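So the orange camo finally got its turn this month. If you've been reading since October you know I bought it secondhand for 15 dollars, wore it twice, and then let it live on the back of a chair (sorry, chair). The plan was always to fold it properly and give it a spot on the shelf, and the plan kept losing to lunch.

My trouble is the middle. I get a garment down on the table, one sleeve decides to curl around on itself, and then all the creases bunch up together and I'm folding a lump. Su-bin So, who used to work the floor at Faltano, told me I start folding way too early. Flatten first, she says, and pull from the hem, and go find that sleeve before you do anything else!

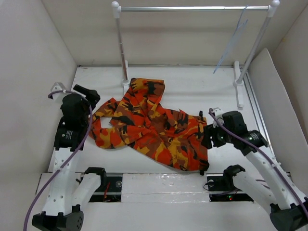 I've been trying it her way and it does help, though a busy print like this makes it hard to tell a wrinkle from a black patch. I end up going by feel -- palms flat, working out from the center to the edges. Then sleeves in, bottom up, and in half again if it'll let me. It takes me about 3 minutes, and Su-bin would be done in one.

Next up is the sweater pile, and I'm still deciding on those Pamby shelf dividers. If you have them, do they stay put on a painted shelf? Mine is pretty slick, and the last set I bought slid right off the front.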